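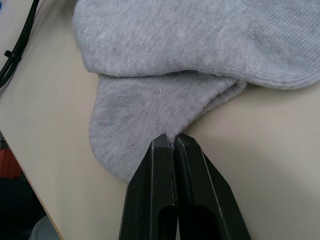 Ticket 908: Label printer in the packing room stops after 9 labels
Status: Solved, kept open for observation
Priority: Medium
Location: Geltgate building, ground floor
Opened: October 24, 2024

Problem as reported

The label printer at the packing desk prints nine labels correctly and then stops. The light on the front changes from green to orange. If the user switches the printer off and on, it prints nine labels again and stops again. The print queue on the desk computer shows the remaining labels as "sent", so the user believes they are printed, and some parcels went to the shelf without a label.

The user has already tried a new roll, a restart of the computer, and a different USB cable. None of these changed the result.

First check

I have repeated the problem at the desk. It is always nine labels, with the small size and also with the large size. This was for me a sign that the paper sensor is probably not guilty, because a bad sensor would stop at a different place each time. I cleaned it anyway with a dry cloth and I made the calibration two times. No change.

I printed the test page from the printer's own menu, 20 copies. All came out well. So the printer itself can print more than nine labels when the computer is not involved.

Second check

I looked at the driver settings on the desk computer. The driver was installed new in February, when the desk got its present computer. I compared it with the computer in the returns room, which has the same printer model and never had this problem. Differences I found:

Port: USB on both
Label size: same
Darkness: same
Spooling: "start printing after last page is spooled" in returns, "start printing immediately" at packing
Bidirectional support: off in returns, on at packing

I changed the spooling setting first and left the other one alone, so that I know which change has which effect. The printer stopped again after nine labels. Then I switched off the bidirectional support and restarted the spooler service. The printer stopped after nine labels also this time.

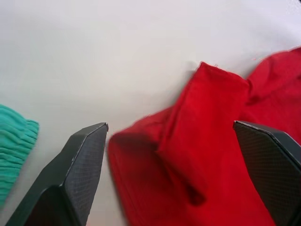

IT Service Desk, Warehouse and Office Support

Third check

I asked the user to export the same order list from Skalent and to send it to the returns room printer. To my surprise, it stopped there after nine labels too. Until this moment I was thinking only about the printer and the computer, and I should have done this test in the beginning. It would have saved me one morning.

The returns room normally prints from Zapata, which is our older program, and this is the reason they never saw the problem. The packing desk is the only place that prints from Skalent.

I saved the output of Skalent to a file and opened it in a text editor. After every ninth label there is a pause command, which tells the printer to wait until somebody presses the feed button. This explains the orange light. The printer was not in error, it was waiting. I pressed the feed button one time and it printed the next nine.

Cause

The label template in Skalent has a field with the name "Batch pause". In our template the value was 9. An empty field means no pause. I do not know who entered it or when, the template does not keep a history.

Solution

1. In Skalent, open Settings, then Templates, then Shipping label.
2. Delete the value in "Batch pause" and save.
3. Close the program fully and open it again. Without this step the old template stays in memory.
4. Print a test batch.
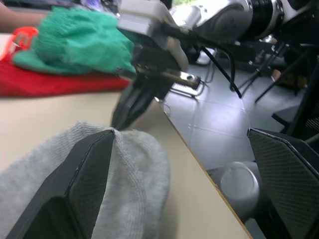

After the change I printed a batch of 200 labels without a stop. The user then printed the real list with 115 orders, also without a stop. I put back the spooling setting to its earlier value. The bidirectional support I left off, as it is in the returns room.

Still open

The template for pallets, with the name Zonder, has the same field. It is empty now, but please look there first if somebody reports an orange light on the pallet printer.

The missing labels from the first days must be printed again by the packing desk. The user has the list.

I keep the ticket open for two weeks. If the printer stops again, please write in this ticket how many labels came out and from which program they were sent, and do not switch the printer off before pressing the feed button.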